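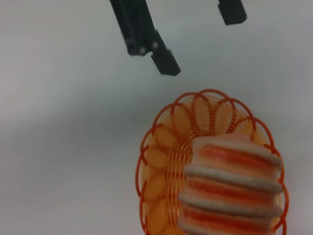

The bread and the basket, from the wrist camera. Fiction for October.

Home | Stories | Essays | Archive | Submit

The Bread Number

Refilwe Mofokeng had been sent the draft at noon, and by two she had read the abstract nine times. The Korkasance method, it said, let an arm learn to put things in baskets from 197 demonstrations where older methods needed 1373. She circled both numbers. Then she went down the hall to see what a basket meant.

It meant one basket, and one bread.

"We call it generalization," said Jaxon Sandhu, who had written that sentence and was fond of it.

"Across what?"

"Starting positions."

She pulled up a stool and asked for the logs. 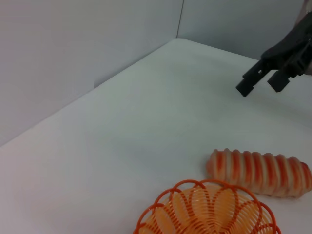

Refilwe had never trusted a success rate she couldn't take apart. She had spent four years at Zerier watching good numbers fall over in other people's kitchens, and she knew where to push. What counted as a try? Who pressed the button that said it was over? She stopped the wrist footage at a point where the fingers were open and the striped loaf lay on the table, its rounded end nearly at the rim of the empty basket. "If I sneezed, it would go in," she said. Jaxon said that start had been drawn at random. She asked to see the random numbers, and he went to look for them, and he was gone a long time.

When he came back he had a file with 468 rows in it. Fourteen had been marked "void" with no reason given.

"Camera trouble," he said.

"All fourteen?"

He sat down beside her and they played the rows from the top.
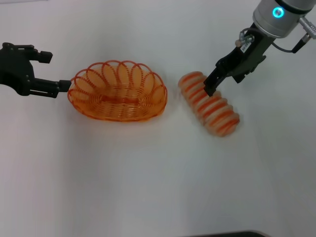 Ngcobo called at six to say that the deadline was midnight, that reviewers never opened the logs, and that a void was a void.

"Then it won't hurt to count them as failures," Refilwe said.

She heard typing on the line. Jaxon had already changed the table, and he was looking at the new number as if it belonged to a stranger.

"It's still better than the old way," he said.

"Maybe. Get another bread."

More stories
Tristimari in the Rain
A Control Group of One
The Night Shift Calibrates
What the Arm Was Told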